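The Long Life of a Household Drawer

In most homes there is a drawer where cords and plugs go to be forgotten. At the Ovell Public Library, that drawer has become a lending collection. Since February, cardholders have been able to borrow charging equipment and extension cords from the circulation desk in the same manner as a novel, for a period of 11 days.

The program was proposed by Dalal Farah, head of circulation, after a review of questions received at the desk. Requests to borrow a charger had outnumbered requests for help with the printer.

"People came in to fill out a job application or wait for a call from a doctor, and their phones were failing," Farah said. "We were sending them across the street to buy something they already owned three of at home."

The library board approved a first-year budget of $2,260. Most of that sum went to testing, labels and storage. The equipment itself came largely from residents, who were invited to bring unwanted items to the Fadley Street branch on a Saturday morning. The library accepted 225 pieces and set aside 100 for circulation after inspection. The remainder went to the county's electronics recycling site.

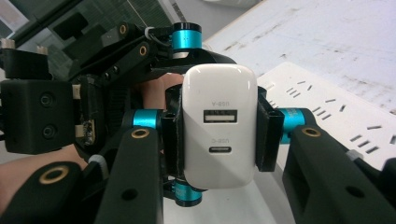
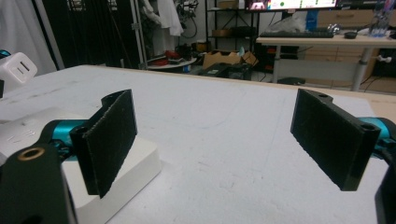
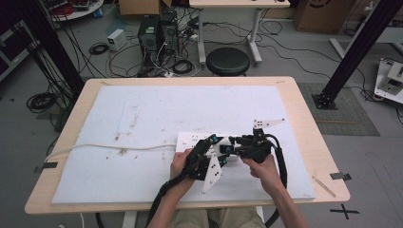
A wall charger with USB-A and USB-C ports, first picture, and a power strip on a white board, third picture.

Inspection is the slowest part of the work. Cherry Mae Yap, an electrician who trained at the Potgieter Technical Institute, wrote the checklist used by the staff. Cords with cracked jackets are rejected, as are plugs with bent or darkened blades. Any item without a legible rating is also refused, regardless of its appearance.

Yap advises residents to apply the same rules at home. An extension cord should never run beneath a rug. Space heaters belong in a wall outlet, and one power strip should not be plugged into another. A plug that feels hot to the touch should be taken out of service.

"An old cord can be perfectly sound, and a new one can be poorly made," Yap said. "Age is only one of the things I look at."

The collection has raised questions for catalogers as well. Books have titles and authors, but a charger has neither, and the first records were difficult for patrons to search. The library now lists each item by connector and power rating, with a plain-language note on the devices it is likely to suit. Fikar County's other libraries have asked for copies of the records.

Losses have been modest. Overdue items carry no daily fine, although a replacement fee applies after the second notice. Farah intends to ask the board for a small increase next year to add longer cords, which are often requested by residents planning yard sales and family gatherings.

Donations are accepted at the Fadley Street branch during regular hours. Batteries and damaged equipment should be taken directly to the recycling site.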